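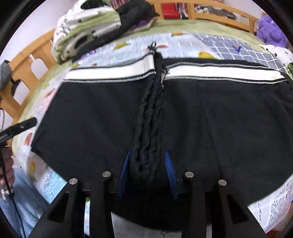 Hand-held gripper demos, garment handling: site check
Gutholm bedroom site, June 10, 2026
Checked by: Zofia Brzozowska

1. Screws on gripper linkages tight. PASS
Driver test only. Drislow's sheet gives no torque figure.

2. Cable clear of hands and jaws. COMMENT
Needs a clip. Asked for in the last two checks.

3. Work area clear. FAIL
Quilt, jacket and other clothes still on the bed. Lis calls this "natural clutter" – I call it a snag hazard.

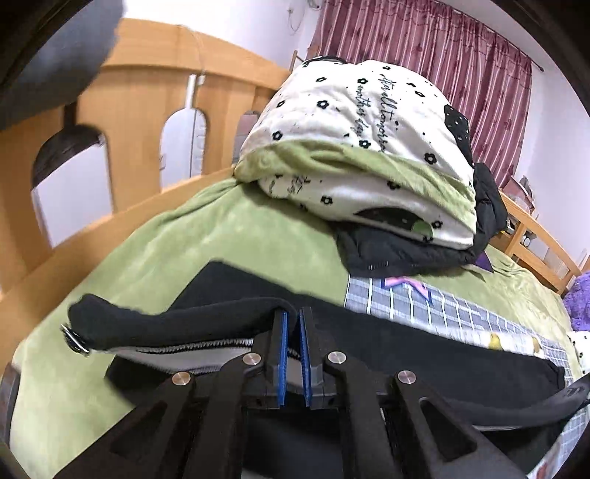
1 min read

4. Jaw pads seated, no lifting at the edges. PASS

5. Garment suitable for task. COMMENT
Black cloth with a zipper. I'd keep the pads off the teeth until someone shows me a wear test.

6. Operator breaks. FAIL
Plan says 200 demos with a rest every 14. No rests logged.

7. Demos transfer to the arm. NOT CHECKED
Wavavgate says they will. I've seen no results, so the box stays blank.

Recheck in July.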